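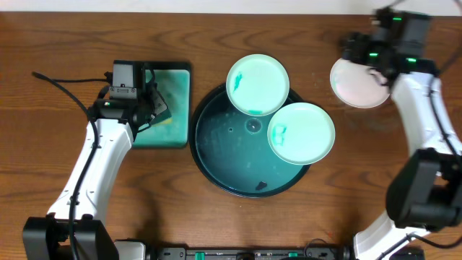

Mairéad Breathnach was late letting me in because she had been looking for her glasses, which were on her head, and by the time we had both stopped laughing about it the kettle had boiled and she had decided I was staying for lunch. I had come to talk about Clovia, the supper club she runs above the old chandler's shop, and about the classes she teaches for Skillside, but what she wanted to talk about first was laying a table.

"People will spend two days on the food," she says, "and then they put it down anywhere at all, and everyone has to stand up and lean across each other to get at it. My mother would have had a fit."

Her mother kept a guesthouse, and it was there, at the age of nine or so, that Mairéad was put in charge of plates. She remembers them being far too hot to hold and being told not to make a fuss. She still likes a round plate above any other kind, and is a bit scathing about slates and boards and what she calls "those square yokes with the corners turned up".

Trays are another matter. She is very fond of a tray, and thinks they have been unfairly left to hospitals and people with flu. "If a thing has a rim, you can trust it. You can put olives on it, you can put a wet spoon on it, you can carry it down a stairs." At Clovia everything that is to be shared goes out on trays, and everything that is yours alone goes on a plate, and she says that guests who have never been before work out the rule by themselves before the bread is finished.

She doesn't use a tablecloth. She gave them up in the first winter, when the laundry bill came in and she sat on the back step and had a little cry over it. "And then I thought, well, what's wrong with wood? I love to see the grain. You get those big curves going through it, like a tide gone out – why would you cover that?" She wipes her tables down with a cloth wrung nearly dry, oils them every November, and won't hear of coasters.

The classes came about in September 2019, when a friend at Skillside asked if she would fill in for a tutor who had hurt his back. She agreed to one evening and has been going in ever since. There are five in the present group, and they begin with no food whatsoever, just the bare table and the dishes, moving things about until everyone can reach. "They think I'm mad the first night. One man asked me when the cooking started. He's my best student now, he has his whole family tormented."

I asked whether she had been tempted to make something bigger of it all. She had, once. A catering firm called Lorar offered her 3,000 pounds to plan the tables for a run of their events, and she went as far as a meeting, where she was shown a drawing with a flower arrangement so tall that you couldn't have seen the person opposite. "I said to them, who is this for? And they'd no answer, God love them, so I went home."

Lunch was leek soup, and cheese from Zou, the little shop at the end of her road, which came to the table on a tray. I could reach all of it from where I was sitting. She watched me notice this, and passed me the butter.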